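Last edited 25 February 2021. Maintained by the Zileo student project; questions go to Pei-shan Poon.

# zileo-home-grip

Recordings made with a hand-held gripper tool in homes and shared rooms, collected by students for the manipulation course project at Burkberg. The set holds 262 recordings in the current release. It is meant for training and testing small imitation policies on a desktop arm, and for the lens correction exercise in the second half of the course.

## Contents

```
zileo-home-grip/
 recordings/ one folder per recording
 calib/ lens files, one per tool
 splits/ train.txt, val.txt, test.txt
 tools/ loader, undistort script, checker
 CHANGES.md
```

Each recording folder has a video file, a pose track, a jaw width track and a short `notes.txt` written by the operator. Pose is given relative to the first valid sample. Jaw width is in millimeters. All tracks share one clock, and the loader interpolates jaw width to the video times.

## Collection

Four tools were built from the same printed parts, named `bilen-a` through `bilen-d`. Operators worked in pairs: one held the tool, the other kept the log and called the start and stop. Every room was recorded with its normal lighting. We did not add lamps or move furniture.

The lens is a wide fisheye. Straight edges bend strongly away from the center and the corners are black. Cabinets, door frames and ceiling lights are usable as straight-line references for the undistort script, provided the line is long enough to pass the length check in `tools/`.

Part of the gripper is always in view and takes up much of the upper image when the tool is held at certain angles. Bright ceiling lights also produce star-shaped flare next to the gripper body. Neither is masked in the released video.

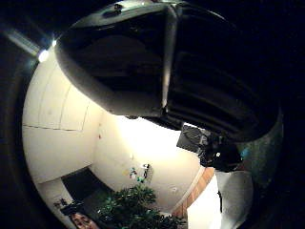
Wing-sze Chu commented on the first draft of this card that the self-mask should be on by default, as most course groups will crop or blank the gripper anyway and will each do it a little differently. She also asked for the mask to be stored per tool instead of per release.

The second request is done: masks are in `calib/` next to the lens files. The first is still open. Tsung-han Hsiao trained the baseline with and without the mask and got results too close to call, so the loader keeps `mask=False` until somebody runs it on more seeds.

## Loading

```
from tools.loader import Recording

r = Recording("recordings/lai_017", mask=False)
for t, img, pose, width in r:
 ...
```

Set `undistort=True` to get rectified images. This drops the outer part of the view and roughly halves loading speed on the lab machines.

## Splits

Splits are by room, so no room appears in both train and test. The validation list was drawn from the training rooms and is only good for early stopping. Do not report numbers on it.

The `lai_` prefix marks recordings from the pilot. They use an older jaw width calibration. `tools/checker.py` applies the correction if it finds the prefix, so don't rename the folders.

## People in view

Operators and other people sometimes appear near the edge of the image, including faces. Everyone recorded signed the course consent form. The data is shared inside the course only. If you put stills in a report or slides that leave the course, blur faces first and have the report checked by Yasuo Tanabe.

## Known problems

- Pose drifts when the view is mostly blank wall. Three recordings are marked `drift` in their notes and left out of all splits.
- Exposure is automatic. Pale walls under direct light can clip.
- `bilen-c` had a loose lens ring in June. Its lens file was redone after the repair, and both versions are kept with date suffixes.
- Jaw width reads slightly above zero when closed on `bilen-d`. Subtract the offset in its calibration file.
- Some `notes.txt` files are in Chinese only. Man-lok Hsieh is translating them.

## Adding recordings

Run the checker on the folder, fix anything it reports as an error, and open a merge request with the room name in the title. Warnings are fine if they are explained in the notes. New rooms go into train unless we agree otherwise in the request.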